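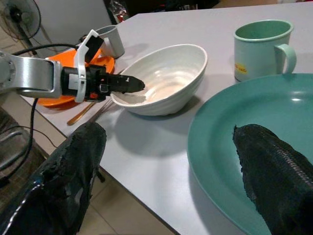

# Ceramic tableware

Ceramic tableware is the general name for plates, bowls, cups and serving dishes made from fired clay. It is used for everyday meals in homes, schools, canteens and restaurants, and is usually coated with a glaze. The main kinds are earthenware, stoneware, porcelain and bone china. They differ in the clay used and in the temperature at which they are fired.

## Materials

Earthenware is fired at a fairly low temperature and stays porous unless it is glazed. It chips more easily than the other kinds but takes bright colours well. Stoneware is fired hotter, is heavier in the hand and holds water even where the glaze is missing. Porcelain is made from a fine white clay containing kaolin, and thin pieces let some light through. Bone china contains bone ash and can be made very thin without becoming weak.

## Shaping

Flat pieces such as plates are often made by pressing soft clay over a turning mould, a method called jiggering. Bowls may be thrown by hand on a wheel or shaped inside a hollow mould. Slip casting, in which liquid clay is poured into plaster, is used for jugs, teapots and other shapes that cannot easily be turned.

At the Haslam works in Momport, plates were thrown by hand until the owner, Lorraine Bainbridge, bought two jiggering machines. Output rose to 867 pieces a week. The hand throwers moved to the bowl shop, where 18 people were employed.

## Glazing

A glaze is a thin layer of glass melted on to the clay. It seals the surface, makes it easier to wash and gives it colour. Most glazes are made from silica, a flux to lower the melting point, and alumina to stop the liquid glaze running off the pot. Metal oxides supply the colour: iron gives browns and some greens, cobalt gives blue, and copper gives green or turquoise. A glossy glaze reflects light sharply, as on the teal plate with the bright white spot on its inner surface, while a matt glaze scatters it. Too thick a coat may run and stick the piece to the kiln shelf.
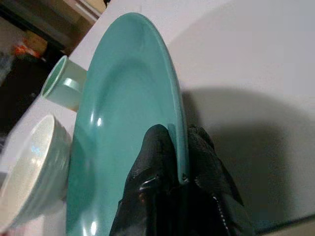 Plates are described by their parts. The well is the inner area that holds the food, the rim is the outer border, and the foot is the ring on which the plate rests. A coupe plate has no separate rim and curves up gently from the centre. A rimmed plate, such as the turquoise-green one with a raised outer rim and a shallow well, keeps thin sauces from spreading to the edge. Soup plates have a deeper well and often a wider rim.

## Patterns and collecting

Plain white ware sells steadily, but coloured ranges attract more collectors. The Bridura range, designed by Nele Peeters for Haslam, was sold in 8 glazes and had 273 listed shapes, including lids and saucers. Darren Hartley's handbook to the range divides it into early and late ware according to the mark on the foot. Konder, a later range by Fuseini Acheampong, used the same moulds with matt glazes.

## See also

- Kiln
- Slipware
- Teapot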